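Uvcombe Civic Broadcast Service: User Manual

Section 3. Receiving a Live Government Address

3.1 Purpose

This section explains how a member station prepares for and carries a live address by a head of state, a governor or another senior official. It applies to stations using the Promdale receiver. Stations that take the feed through a partner network should follow that network's instructions and read only 3.4 below.

3.2 Before the address

1. Open the Schedule page and select the address from the list of upcoming events. Check that the start time is shown in your local time zone.

2. Select Reserve. The receiver holds a channel from 14 minutes before the listed start.

3. Choose a primary feed and a backup feed. The two feeds must not share the same satellite path.

4. Enter the name and direct telephone number of the duty editor. The entry cannot be left blank.

5. Run the line test. A passing test shows a steady green bar for both feeds.

Note: Start times for addresses on military or foreign policy matters are often changed on the day. Leave schedule alerts turned on until the event is marked Closed.
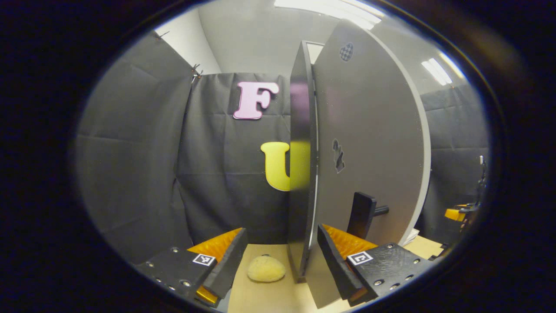
Sakai asked whether a station that has already reserved a channel must reserve it again when the start time moves, and was told that the reservation follows the event. The line test, however, must be repeated after any change.

3.3 During the address

1. Confirm that the countdown clock is visible on the control screen.

2. Switch to the primary feed when the clock reaches zero. Do not switch early. Sound from the room may be live before the speaker is introduced, and it is not cleared for air.

3. If the primary feed is lost for 7 seconds, select Backup. Remain on the backup feed until the address ends, even if the primary feed returns.

4. Keep captions on throughout. Stations using the Umer caption module should select Live, No Delay.

Caution: Do not place station graphics over the lower part of the picture while official sign language interpretation is being shown.

3.4 After the address

1. Remain on the feed until the Closed notice appears. Some addresses are followed by a response from the opposition, which is listed as a separate event and requires its own reservation.

2. Save the recording under the event number. Excerpts may be used in news programs once the Closed notice has been received.

3. Complete the carriage report within 2 hours. State the feed used, any loss of sound or picture, and the time at which regular programming resumed.

Stations that joined the address late should enter the time of joining in the Remarks field. For errors in the event listing, see Section 7.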